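オドベルグ映画審査局 第三試写室業務記録

本記録は、作品「セレ」の等級審査に関し、審査局規程に基づき作成されたものである。作成日は10/7/24とする。

一 申請の受理

キルトゥトフ映画社より提出された劇映画「セレ」は、上映時間90分、音声はモノラル、字幕なしの作品として受理された。申請書の種別欄には「活劇」と記入されていた。同社がこれまでに当局へ申請した作品はすべて活劇であり、主演俳優も同一である。受付係は書式に不備なしと認め、受理印を押した。

二 第一回試写

試写は審査官三名の立ち会いのもとで行われた。冒頭、主人公である元警備隊員が港町フリドヴィルに船で到着する。桟橋で荷を下ろし、宿を探し、食堂で豆の煮込みを注文する。ここまでに40分を要した。この間、格闘、銃撃、追跡のいずれも発生しなかった。

審査票には暴力描写の回数を記入する欄がある。首席審査官は前半の欄に横線を引き、次席審査官は空白のままとした。規程にはいずれの記入方法も定めがなく、両者の票はそのまま綴じられた。

後半に入り、主人公は町の倉庫で旧敵と対面する。観客が当然に期待するであろう決闘は、両者が木箱に腰を下ろした時点で中断され、以後再開されない。二人は亡くなった上官の葬儀について話し合い、どちらが弔辞を読むかで意見が分かれる。旧敵は読む気がないと述べ、主人公は自分は字が下手であると述べる。結論が出ないまま倉庫の明かりが落ち、終映となった。

三 種別に関する照会

審査局は、申請種別「活劇」と作品内容との間に相違があると判断し、キルトゥトフ映画社に文書で照会を行った。照会事項は次のとおりである。すなわち、決闘場面が欠落した版を誤って提出した可能性の有無、ならびに別版が存在する場合はその提出時期。

同社の回答は翌週に届いた。別版は存在しない。決闘場面は脚本にあり、殺陣の稽古も行われたが、撮影当日、主演俳優が木箱に腰を下ろし、そのまま台詞を話し始めたため、監督が撮影を続行させたものである。種別については、同社の申請書には当初から「活劇」の文字が印刷されており、用紙の在庫が40冊残っているとのことであった。
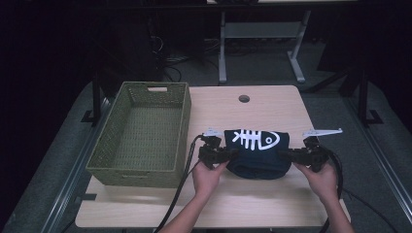

オドベルグによれば、この映画を活劇と呼ぶことに差し支えはなく、客は主人公がいつ立ち上がるかを最後まで待つのだから、待っている間の肩のこわばりは殴り合いを見るときと変わらない、とのことである。審査局はこの意見を聴取記録に編入したが、肩のこわばりを測定する欄が審査票に存在しないため、評価の対象とはしなかった。

四 第二回試写

種別の確定を目的として、第二回試写が行われた。審査官は前回と同じ三名である。首席審査官は、前回の票との整合を図るため、同じ座席に着席した。

倉庫の場面に至り、次席審査官が挙手のうえ、映写の一時停止を求めた。旧敵の右手が上着の内側に入っており、武器の所持が疑われるとの指摘である。当該箇所は繰り返し映写された。手は上着から出てくるが、何も持っていない。審査官の一人は、持っていないように演じているだけである可能性を述べた。首席審査官は、演技上の可能性は審査の範囲外であるとして、映写の再開を命じた。

終映後、審査官らはしばらく席を立たなかった。記録係が照明の点灯を申し出たところ、首席審査官は少し待つよう指示した。この間の発言は次のとおりである。

弔辞はどちらが読んだと思うか。

映画にはない部分である。

それは承知している。

以上の発言は審査に直接関係しないが、規程第十二項により、試写室内の発言はすべて記載するものとする。

五 決定

審査局は「セレ」を全年齢対象と認定した。種別は「活劇」のまま維持する。ただし、公開時の掲示物には、決闘場面が含まれない旨を活字により明示しなければならない。掲示の文案は審査局が作成し、キルトゥトフ映画社に交付した。

六 付記

公開初日、フリドヴィルの映画館より審査局に連絡があった。掲示を読んだうえで入場した客の一部が、終映後も客席に残り、退場の案内に応じないとのことである。上映に対する苦情は出ていない。映画館は、次の回の開始を遅らせてよいかを問い合わせてきた。

客席の使用は当局の所管ではない。回答書にはその旨を記し、首席審査官の求めにより、末尾に一行を加えた。少し待つこと。

回答書の写しは、本記録とともに第三試写室の書架に保管する。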